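Wednesday, January 8, 2020

First proper day back, and the heating in the small bay had been off over the holidays, so I spent the first hour with my coat on and a cup of tea going cold on the windowsill. Good to be in, though. I had promised Fatima before the break that I would turn our heap of sticky notes into house rules for the tabletop arm, and I'd like to get them down while everybody still remembers why we argued over them. What follows is a draft. Please write on it. Pencil, pen, whatever is to hand – I'd much prefer a messy page with everybody's handwriting to a clean one that only I agree with.

A bit of background for those who joined after October. We've been running the arm on the Ellon bench under the supplier's general safety sheet plus whatever the person on shift thought sensible. The supplier's sheet is fine as far as it goes, but it was written for a cell with a fence and a gate, and it has very little to say about a bench where you lean over the same tabletop ten minutes after the arm has been moving across it. Aušra found that the risk assessment in the Altard binder covers the arm and the gripper but leaves out the things we put on the table, and those change nearly every day. I think she's right that the objects belong in the assessment. A sharp edge held in a gripper is a sharp edge with a motor behind it.

## What we agreed this morning

Aušra, Fatima and I sat with the binder for longer than any of us meant to. I've tried to keep the wording we used.

**Speed.** Free travel over the table stays capped at 200 mm/s whenever a person is within reach of the bench. The cap is set in the controller and checked at the start of each shift by reading it off the pendant, out loud if there are two of you. I know reading a number out loud feels silly. Do it anyway, please, and write it in the log with your initials. If you find it set to anything else, stop and come and find one of us before you change it back, so we can work out how it got that way.

**Who is holding the stop.** One person runs the arm and one person has the stop button, and if there is only one of you, then the button is on your side of the bench and you don't reach past the table edge until the brakes are on. Fatima wanted it stricter (never alone, full stop) and I have some sympathy with that. We settled on allowing solo shifts for people who have been signed off in the Navarro folder, and we'll look at it again when we've lived with it for a while.

**Hands.** No tidying the table while the arm is live. This is the one we all break. You see something leaning the wrong way, and your hand is out before your head has caught up – I did it myself before Christmas and got a very fair telling-off. Brakes on, then hands in, then hands out, then brakes off. Say "hands out" if there's somebody with you.

**Objects.** Anything going on the bench gets looked over first for loose parts, points and edges. Tall metal things with arms or hooks on them need a bit more thought than blocks and cups do, because a gripper can push one prong and swing the whole piece round. Check that the base won't tip with a finger against the top. Cloth is welcome but must be short enough that it can't wind itself into the wrist joint, and whoever puts it down should lift it up by a corner at the end of the shift to see what has got underneath it.

**Fingers.** Look at the gripper fingers before the first run and again every 500 grasps. The counter in Funer will nag you, and the nagging is on purpose. Scuffs on the faces are normal wear and don't need reporting one by one. What we want written down is a change in the shape of the tip, a chip you can catch a fingernail on, or any play where the finger meets its mount. The hard limit is 4,000 grasps on a pair, whatever they look like. Label the old ones with the count and put them in the drawer, not the bin, as Aušra would like to section a few.

## Start-of-shift walk-through

I've written this as a list because Fatima says I can't be trusted with paragraphs. She is probably right. It's meant to be done in order, and it should take you less time than boiling the kettle.

1. Read yesterday's entry, including the grumbles at the bottom.
2. Press the stop, check that the arm really is held, then release it.
3. Read the speed cap off the pendant and initial it.
4. With brakes on, lay out the table. Keep round pieces off the very edge and leave room for the fingers to come down without resting on anything.
5. Bring the open gripper in low, stop, and look through the wrist view before you start a run. Go over both finger faces, the tips, and the bit of tabletop between them. On our marbled top, crumbs and flecks are easy to lose among the veins, so take a second look at anything pale or speckled. If the fingers overlap a piece you didn't mean to touch – the corner of the black board, say – back off and come in again.

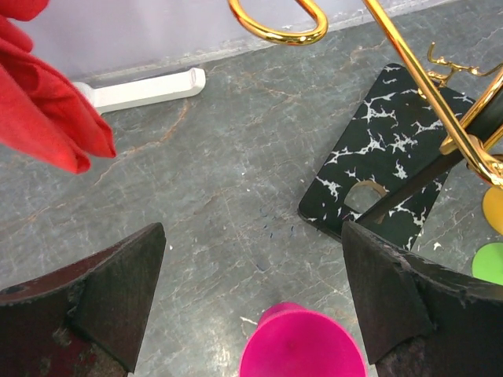

6. Brakes on once more, wipe off any grit with the dry cloth from the hook, and log that you did it.
7. Call "hands out", release, and make the first move a slow one.

## Left over for next time

Aušra has asked whether the walk-through ought to be repeated after lunch. My feeling is steps 2, 3 and 5 yes, the rest no, but I'd like to hear from the people who do the afternoons. She'd also like a written rule on debris, with some sort of threshold for when a run has to be stopped, and I couldn't come up with wording I'd be happy to enforce. "Clean enough" won't do, and I don't want anyone on their knees with a magnifier either. Suggestions in the margin, please.

Fatima is going to redo the objects page in the binder with a line for each piece and a column for who checked it. I owe her the old list by Friday, and I still have to order spare fingers.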